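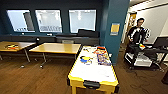 Two Grippers, One Opinion Each

I spent 18 October 2020 finding out whether the Skultell two-finger gripper is worth 2687 when the Tarigan one costs 297. I would have liked a clean answer. I have a spreadsheet.

The Skultell is lovely. It closes like a luxury car door and reports its own finger width, which I find touching. The Tarigan closes like a stapler. Both ran off the same Trarnport controller, same speed, same grip force, or at least the same number typed into the box marked force.

On soft things the stapler won. Its rubber pads are cheap and sticky and forgive bad aim, and my aim is mostly bad, thanks to a head camera calibration I have been meaning to redo since September.

Then came the flat stuff. Plates are where grippers go to be humbled. The blue bowl has a rim you can pinch, so either one will do. A clear plate on a white table is another matter: the depth camera reports it as a rumor, and the fingers go in on faith.
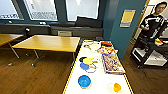

Azlan Govindasamy thinks I'm blaming the wrong hardware. Put a suction cup on the wrist, he wrote back, and stop making fingers do a job they hate. He also pointed out that the Tarigan pads wear out after 2000 cycles, so I should add a few sets to the price before I get smug.

I've added them. The Tarigan is still cheaper. The suction cup is in the cart, not yet paid for.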